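# Folding Without a Map

*How a small software team is teaching two arms to handle a shirt, one grip at a time*

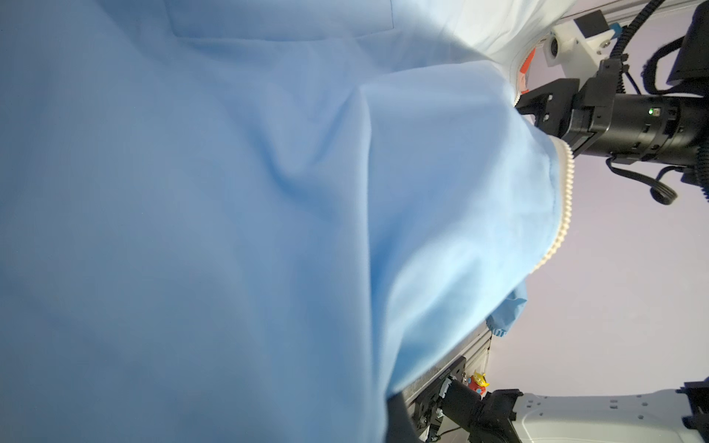
Most of the hard work in a laundry-folding robot happens before anything gets folded. The software has to find out what it is looking at, decide where to take hold, take hold, and then work out whether the thing in its grip is the thing it meant to pick up. At Ikex, a software company that has spent the past 2 years writing control code for two-armed robots, that part of the job takes up most of the week.

The company makes no arms. It writes the layer that sits between a customer's hardware and the task, and it sells that layer under the name Bravo. The first customers used it to load trays and sort small boxed goods. Clothing came later, when Jitadeo, a firm that cleans uniforms and work shirts, asked whether the same code could take a shirt from a heap and lay it flat enough for a folding machine. The answer was no. The project grew out of that answer.

## A shirt has no pose

In a normal pick-and-place job, the planner is told where an object is with six numbers: three for position and three for rotation. A box is a box wherever it sits. If the camera can find two or three corners, the rest of the box follows.

A shirt doesn't work that way. It can lie in more arrangements than anyone could list, and most of it is hidden under the rest of it. The first version of the Ikex shirt code tried to get around this by fitting a full model of the garment to the camera data. The model was a mesh of small triangles joined at the edges, and the program pushed and pulled it until it matched what the depth camera saw. On a shirt laid out neatly it did well. On a shirt dropped on a table it took too long and was often wrong in ways that were hard to catch. A sleeve folded under the body would be placed on top, and the planner would send a gripper to a spot where there was only more shirt.

The team dropped the mesh after three months. What replaced it is simpler. The software no longer tries to know where all of the shirt is. It looks for a short list of useful features: cuffs, collar, shoulder seams, bottom hem, and the front edge with the buttons. Each gets a position, a direction and a score for how sure the program is. Everything else is treated as cloth and left alone until it matters.

## Cuffs first

Of the features on the list, cuffs turned out to be the best place to start. A cuff is thicker than the cloth around it, it has a clear edge, and it sits at the end of something long. If one arm has a cuff and lifts, gravity does some of the sorting. The sleeve straightens, the body hangs below, and the second arm has a better chance of finding the next thing to hold.

Cuffs are also easy to get wrong. To a camera, a cuff and a folded piece of hem look much alike, and a pocket seam can pass for either when the light comes from the side. Pale, plain shirts are the worst. There is no pattern to follow, and a soft fold throws an edge that is nearly as strong as a sewn one.

The perception code deals with this by looking more than once. Each arm carries a camera near the wrist, and the planner moves the camera through a short arc before it commits. A seam stays where it is as the camera moves. The edge of a rounded fold slides along the cloth, as the edge of a hill does when you walk past it. Comparing the two views lets the program throw out a good many false cuffs. The second look adds time to every grasp, and the Jitadeo side of the project has asked more than once if it can be skipped. So far the team has kept it in.

## What the wrist camera is for

Cameras mounted at the wrist have one large drawback, and it is that they see a great deal of cloth and very little else. When an arm moves in close, a shirt can fill most of the view. The program loses the table, the other arm and any sense of how the garment lies as a whole.

For that reason Bravo keeps what the team calls a slow map and a fast view. The slow map is built from a camera fixed above the table. It holds a rough outline of the garment and the last known place of each feature, and it is updated when the arms are out of the way. The fast view comes from the wrist and is used only for the last part of a reach. Once the gripper is within 65 millimeters of its target, the slow map is ignored and the wrist camera takes over.

The hand-off between the two was the source of the longest-lived bug in the project. Now and then an arm would reach toward a cuff, pause, and move a short distance sideways before closing on nothing. The logs showed both cameras reporting the right position. The trouble was in the time stamps. The overhead images were marked when they reached the computer, and the wrist images were marked when they were taken. The gap was small, but cloth that has just been let go keeps settling, and the program was comparing where the cuff had been with where it was. Both streams are now stamped at the moment of capture. The fix was four lines of code, found after several weeks of looking in the wrong place.

## Planning for two arms

With one arm, a motion planner needs to keep the robot from hitting the table and itself. With two, each arm is also an obstacle for the other, and the garment ties them together. If both grippers hold the same shirt, neither can move as it likes. Go too far apart and the cloth pulls tight. Come too close and it sags and covers whatever had just been found.

The team's planner treats the cloth between two grips as a piece of string with a set longest length. That is a crude model. It says nothing about how the shirt will drape. But it is quick to check, and it stops the arms from stretching a shirt past what the seams can take. A limit on force at the wrist acts as a second guard: if the pull rises faster than expected, the arm stops and gives back a little slack.

Cables are the other thing the planner has to know about. An arm's own wiring hangs and swings as the joints turn, and it can brush against the work or come between a camera and its target. In the current release the cable bundle is modeled as a fat tube that follows the arm. This rules out some moves that would in fact be safe. The engineers accept the loss. A snagged cable can end a day of testing, and a slightly longer path costs a second or two.

## Saying "I don't know"

The part of the software that gets the most attention now is the part that runs after the gripper closes. Early versions took it for granted that a closed gripper was a good grip. The current one checks. It compares the width of the closed fingers with what a cuff should measure, since a cuff is several layers thick and a single layer of sleeve is much thinner. Then it lifts a short way and looks at how the cloth falls.

The check ends in one of three results: yes, no, or unsure. A no sends the arm back to look again. Unsure is more interesting. At first it was handled as a no, and the robot spent much of its time putting down perfectly good cuffs. Now an unsure grip is kept, and the second arm is sent for a look from another angle. If that view settles the matter, the task goes on. If it doesn't, the shirt is lowered and the search begins again from the slow map.

All of it is recorded. Every attempt is saved with its camera images, joint positions, gripper widths and the result of the check, and a tool called Renora lets an engineer step through an attempt with all of those lined up on one time bar. Renora began as a script for chasing the time stamp bug. It has since become the program most people at Ikex have open all day. It can also replay an old attempt against new code, up to the point where the new code would have moved differently. After that the recording is no use, as the cloth would have ended up somewhere else.

The replay set for cuffs holds 439 attempts. Any change to the perception code has to run against all of them before it goes near an arm. The set is weighted toward failures, which makes the scores look poor to anyone who hasn't been told. New staff are told on the first day.

## What is left

The software can now take hold of one cuff, lift, find the second and spread a long-sleeved shirt between the arms. It does this well enough that the team has moved on to the collar. Collars are stiff, and they have a nasty way of flipping as the shirt is lowered, so that a shirt held correctly in the air lands with its neck turned under. The present approach is to drag the shirt backward a short way as it touches the table. It works on heavier cloth. Thin cloth bunches up.

Short sleeves are not supported. Neither are gathered or elastic hems, which change width when they are held and confuse the thickness check. A build that measures width twice, once at a light squeeze and once at a firm one, is being tested on these, and the early runs have been mixed.

Jitadeo expects to try the system on its own floor in August, with one station and plain work shirts only. The Ikex team will be watching the logs from its own office. The list of known problems for that trial has the collar at the top, followed by wet cloth, followed by shirts that arrive with the cuffs still buttoned.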